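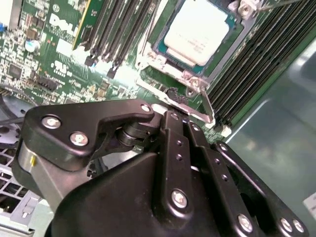 Server Board Recovery and Reuse, Huerta Workshop
Progress report to the Grullavia Fund
Reporting period ending in August

Prepared by Viera Procházka, Project Manager

1. Summary

The project recovers motherboards from retired office servers, tests them and returns working boards to schools and community offices in the Huerta district. During the period the workshop received 889 boards from Bremanex, the collection partner named in the grant agreement. Sorting of the full intake is complete. Bench inspection is under way and will continue into the next period.

2. Work carried out

Boards were sorted by manufacturer and socket type. The Dell boards were placed first in the inspection queue, as most of the requests received from schools are for machines that use them.

Each board is inspected with the processor in its socket. The bench record covers the condition of the retention frame and lever, the memory slots and the surrounding circuitry. The processor is then removed, the socket contacts are checked under magnification, and the part number is entered in the register. Boards with bent contacts are set aside for repair. Boards with cracked slots or burned traces go directly to materials recycling.

Ľudovít Kováčik revised the inspection sheet in the second month of the period. The earlier version did not record processors separately from the boards they arrived on, and a number of entries had to be completed again. This work is finished.

3. Staffing and training

Emília Brabec continues as lead technician. Six trainees began the bench course and all six remain enrolled. The course now includes a full session on socket handling — the most frequent cause of damage noted in the previous report. Engelbert Zürcher has taken over the parts register and issues the stock list monthly.

4. Matters for attention

Two workbenches are still without grounded mats. The order placed with Bokura was delayed, and handling of bare boards at those benches has been suspended until delivery. The remaining benches are in normal use.

Storage is under pressure. Antistatic bags are being used faster than budgeted, and the project requests approval to move unspent travel funds to consumables. A revised budget sheet has been sent separately.

5. Next period

Inspection of the remaining Dell boards will be completed first, followed by memory testing. Ľudovít Michalík will agree on delivery dates with the receiving schools once the tested stock has been confirmed. The repair procedure for bent contacts is in draft and will be submitted to the Fund with the next report.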